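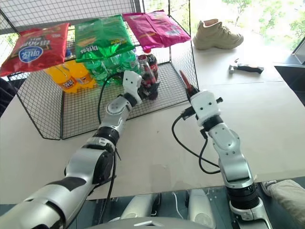 Kaston open house, Gerkport
Visit notes, 9/2/23

The invitation promised "a complete two-arm picking package, ready for your stockroom." I run supply for a chain of break rooms and small canteens, so I get a lot of these, and I have learned to bring my own questions and a sandwich. Horacio Riquelme came along from our warehouse side. We were in the building by ten and out again before three.

Kaston is on the second floor of what used to be a printing works. The first hour was slides. Pirmin Leitner gave them, and he is good at it, though I would have traded most of the market forecast for one page on spare parts. The product is called Jara. You get two arms on one torso, a gripper on each, the software, two days of training and a year of remote support. You don't get the table, the wire cage or anything to carry the goods away once they have been picked. Those are "site items," which means you buy them.

Then the demonstration. The task was snacks and drinks: soda bottles standing in a black wire mesh cage, with bags of chips lying across the top edge of it. The left arm went in over the front wall and took hold of the cola, a dark bottle with a red cap that stood a little way off from the green lemon-lime ones. It is fair to show a machine doing what it does well, but I would have asked for one of the green bottles. They were bunched up close together under a green chip bag, and that is what a real shelf looks like by mid-morning.

I did ask. Yamila Henríquez, who was running the session, said clustered items were on the list for the January release. I wrote that down. I have written down a lot of January releases.

The right arm did very little in the part we saw. I would like to know what the second arm adds to the price, and for which jobs it earns it. Leitner talked about one arm holding a bag out of the way while the other reaches underneath. Sounds sensible. I didn't see it done.

Points I noted at the table:

Grip. The fingers on the left gripper have black pads at the tips, and the ones on the right are slender with red tips. Henríquez said the fingers can be swapped with a hex key. Ask whether a set is included or sold by the pair.

Cables. Each gripper has a black cable hanging in a loop outside the arm, and on the left side the loop goes right across the front of the mesh. I don't like that near wire. Horacio liked it even less than I did. We were told an internal routing option exists but it isn't in the price we were given.

Chip bags. They're shiny and crinkled, they droop, and they don't hold a shape from one minute to the next. I asked how many get crushed. No figure available.

Range of goods. There was also a chunky beige sneaker on the table and a small hammer, and the brochure talks about "mixed retail and light tools." We only got through the drinks before questions. Nothing in my stockroom weighs much more than a bottle of soda, so this matters less to me than it might to you.

Speed came up after coffee. The brochure gives 530 picks per shift. Amancay Huenchumán, who buys for a hospital group and was the sharpest person in the room, asked how long the shift was and how often a person had to step in. The shift is 7 hours of running time. The second part of her question was answered with an offer to send the test report later. If it arrives I will add it to these notes.

Delivery is 18 weeks from deposit. Kaston has 4 units out with customers, and one of them, Zanow, is supposed to take visitors. Uriel Zapata in sales has promised to set that up for us. I would want a full morning there, with their goods and their staff, and no slides.

Where I come down for now: the arms look well made, and the people at Kaston know their machine and didn't dodge everything. But we were shown the easy bottle – and the quote leaves out enough that I couldn't tell my own boss what the thing costs installed. Horacio thinks we should ask for a trial on our own stock before talking money. I agree with him, and I'd include the big sharing bags.

Parking is behind the building, entrance from the canal side. The sandwich was a good idea.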